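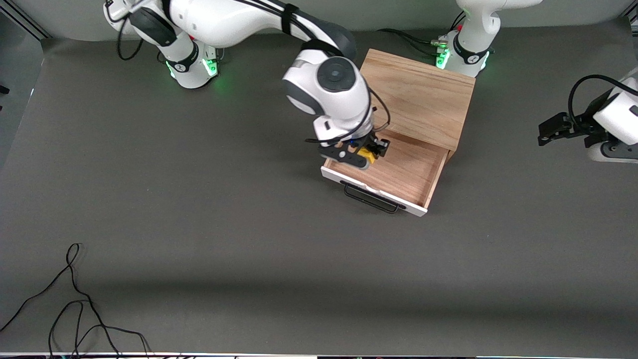 **Do rights come from somewhere, or did we just agree on them?**

**obrinkmann_a:** Been chewing on this since the reading group did the Bill of Rights in May. If a right only exists when a government writes it down, then the government can erase it. That bothers me more than it seemed to bother the other 7 people in the room, who mostly wanted to get to the pie.

**jannik_o:** It should bother you, but it's also how things have gone for most of history. A right you can't enforce is a very nice sentence.

**vornier85:** Disagree. The Ninth Amendment says listing some rights doesn't cancel the others. Somebody thought there were others.

**jannik_o:** Somebody did. Then they left us no list, and every judge since has had to guess or change the subject.

**britta.w:** My uncle argued the "natural rights" side against the town over a chicken coop. Around 3000 words to the zoning board. He still moved the coop.

**vornier85:** Losing in front of a zoning board doesn't prove the right wasn't there.

**britta.w:** Tell it to the chickens — they liked the old spot.

**obrinkmann_a:** Okay, but Britta, would you say he had no claim at all until the board said so? That's where I get stuck.

**britta.w:** He had a claim. I'd call it a right once his neighbors were willing to put up with it.

**vornier85:** So his neighbors hand out rights now. Mine can't return a ladder.

**jannik_o:** Anneliese, try reading the state constitution next. Ours is longer, and it has a section on fishing.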